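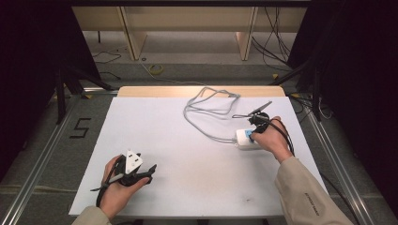 Power strip test with the Stutier pair. The right gripper is pushing in a black plug while the left one holds a white three-pin plug.

Stutier Handheld Gripper Set, reviewed
7 March 2021

The box says "demonstration-ready." I've bought enough lab hardware to read that as a dare. Stutier sells these grippers in pairs for $1000, without a computer, and the promise is that you hold one in each hand, do a chore, and end up with motion data clean enough to train a two-armed robot. The older Plaseo pair I've been using costs $400. So the question for me was what the extra money buys.

Start with the grip itself. The body is chunky and the handle is short, closer to a trigger than a pistol grip. My little finger had nowhere to go. Squeezing is light at first and gets heavy near the end of the travel, right where you want fine control. The Plaseo handle is uglier and creaks, but I can hold it for an hour without shaking out my hand afterward. With the Stutier I wanted a break well before that.

I don't trust pick-and-place tests. Anything can move a foam block from one side of a table to the other. Plugs are better. They have to be held straight, turned to the right angle and then pushed hard, and a gripper with sloppy jaws will let the plug tip as soon as it meets the socket. I used a small power strip on a white board, with its cord left loose because that's how cords are.

The Stutier jaws are good at this. I'll give them that without a fight. They close evenly, they don't twist under load, and a plug that goes in straight tends to stay straight. With the Plaseo I was always correcting with my wrist, and those corrections end up in the recording, where the robot dutifully learns them. If your work is mostly insertion, you can stop reading and go argue with whoever signs your purchase orders.

Pulling plugs back out was worse. The factory pads are slick, and on smooth plastic they slid off more often than I'd accept at this price. I swapped them for a set of Fumska pads left over from another job and most of the slipping went away. The Fumska pads don't quite fit and had to be trimmed with a knife. Stutier's manual says third-party pads void the warranty, a bold position for a company shipping pads like those.

Then there are the cables. Each gripper has its own, and it leaves the body in a spot where it hangs past your wrist. Reach across yourself and it drags on your sleeve. Work near a loose cord, as I was, and you spend part of your attention keeping one away from the other. The product page uses the word "untethered" in a sentence about the next model. Draw your own conclusions.

Software: the set comes with a license for Nakpan, which records both grippers and lines up their timing. It froze on me 2 times, both during long sessions, and both times it kept the data. The jaw-opening values looked steady. I'm less happy with the calibration routine, which wants you to repeat it whenever a gripper has been unplugged and gives you a green check mark with no number beside it. How good is green? The manual doesn't say. I ran my own check against a set of metal spacers and the readings were fine, but I shouldn't have had to.

I can't tell you how they hold up. The trigger springs feel the same as when I opened the box, and that is all I know. Support told me a firmware update with a proper calibration report is planned for June. I don't review plans.

Good: jaw alignment, insertion work, timing between hands.
Bad: handle shape, stock pads, cable placement, the green check mark.

Would I buy the set again with my own money? For plugs and connectors, yes, with some grumbling and a spare set of pads. For general tabletop work I'd stay with the Plaseo pair and spend the difference on a decent stand and more people hours. I'm keeping the Plaseos on the shelf either way.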